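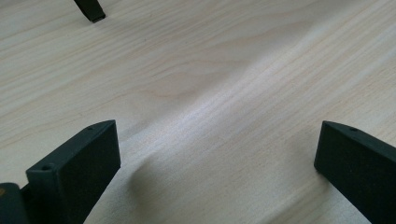 Backups are the question we get asked most at Histell, usually by somebody who has just lost something, so I have put the answers in one place. Please don't feel silly about any of them (I have asked most of them myself, some of them twice!). If it helps, picture your files as papers laid out on a pale wood-grain surface like the one at the top of the page, and a backup as a second set of the same papers kept in another building altogether.

## Isn't my stuff already safe in the cloud?

Perhaps, but do check. Many services simply keep your folders matched up, so if you delete a letter on your laptop it goes from everywhere else as well. That is syncing, and it's a lovely thing to have, but a backup keeps the old copy for you even after you have thrown the new one away. Vostirby, the program we help people with, holds on to deleted files for 61 days unless you tell it otherwise.

## How often should it run?

Once a day suits nearly everybody. My colleague Iddrisu Nartey does his accounts on the same machine he uses for everything else and has his set to every hour, and I can't say I blame him.

## The first backup is taking for ever. Has it got stuck?

Almost certainly it hasn't. The first one copies everything, and the ones that follow only copy what has changed. Leave the computer plugged in, turn off sleep under Power settings, and go to bed.
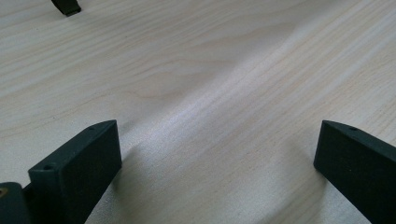 If the progress bar is still on the same number in the morning, pause it, restart the computer and press Resume. You won't lose what has already gone across.

## What does error 1311 mean?

It means the program can't find the drive you chose. Nine times out of ten the cable has worked loose or the drive has been given a different letter. Open Destinations, pick the drive again from the list and save. Tâm Nông has written a longer note for people using a Wirka network box, and we'll gladly email it to you.

## Should I have a password on it?

Yes please! Do write it down on paper, though, and put it somewhere sensible, as we have no way of getting it back for you.

## How do I know it works?

Restore something. Choose one photo and one document, bring them back into a new folder and open them both. I do mine every October, when the evenings draw in, and it takes me 19 minutes including the tea.

Lucie Tremblay and I answer the support messages between us, so do write if your question isn't here.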